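Moving the hens to the deep litter method

I kept putting off writing this up, and now it's January and people keep asking how the coop is doing, so I'll get it down while the kettle is on.

We have nine hens and a coop my father-in-law built. For the first few years I cleaned it the way the feed store pamphlet said to. Every Sunday I shoveled everything out, hosed the floor, let it dry and put down fresh shavings. In summer that was fine. In winter the floor never dried, the shavings got damp from underneath by Tuesday and the whole place smelled of ammonia. I also went through a lot of shavings.

Ayanda Nkosi, two roads over, has kept birds a lot longer than I have. She told me to stop cleaning. Her coop gets emptied in spring and otherwise she just adds to it. I went over and stood in it and it smelled like a barn, maybe like leaves. So in October I gave mine one last proper clean and started over her way.

I put down six inches of pine shavings to begin with. The brand the store in Flindby carries is Sasta, which comes in compressed bales and fluffs up to more than you expect. Two bales did the floor. I don't think the brand matters much as long as it's pine and not cedar. I mixed in a few buckets of dry oak leaves from the yard, mostly to use up the leaves.

After that the job is to turn it and top it up. I use an old garden fork and go over it every few days, paying attention to the strip under the roosts. If it looks matted I throw a handful of scratch on top and the hens do the rest in an afternoon. When it smells at all, I add more shavings. By Thanksgiving it was close to ten inches deep at the back and I had to screw a board across the bottom of the door so it wouldn't spill out.

I got two things wrong. The first was the waterer. It used to sit on the floor and it leaked, and a wet patch in deep litter stays wet. I dug out a slimy circle the size of a trash can lid, replaced it with dry shavings, and hung the waterer from a chain at about the height of a hen's back. No trouble there now.

The second was the vents. When we had the first hard freeze I stuffed feed bags in them, thinking I was doing the birds a favor. Next morning there was frost on the inside of the window and Teixeira, the big Australorp, had a pale spot on the tip of her comb. I pulled the bags out that day and put some petroleum jelly on her. She's fine. Dry and cold seems to be much easier on them than damp and slightly less cold. The vents are up under the eaves, well above the roosts, so they don't get a draft.

Costs, for those who like that sort of thing. I spent $33 on extra bales through December and nothing on the board or the chain, which were in the garage. I haven't kept good enough records from last winter to compare, but I know I was at the store for shavings a lot more often.

Eggs are down, as they are every winter. I don't put a light in. Iltov, the oldest hen, hasn't laid since September and I doubt she will again, but she keeps the younger ones in order and she can stay.

In April the lot comes out and goes in the pile behind the shed to finish. Ayanda leaves hers until fall before it goes near the vegetables, and I'll do the same. I'm hoping to get enough for the squash bed and the two long beds by the fence. I may leave a couple of inches on the coop floor to get the next batch started.

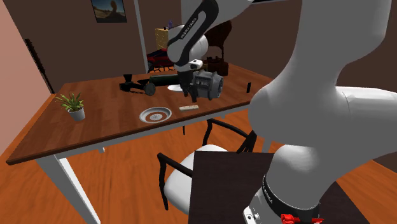 How deep should the litter be before winter starts?

Six inches is a good starting depth in the fall, and you add to it from there as it packs down.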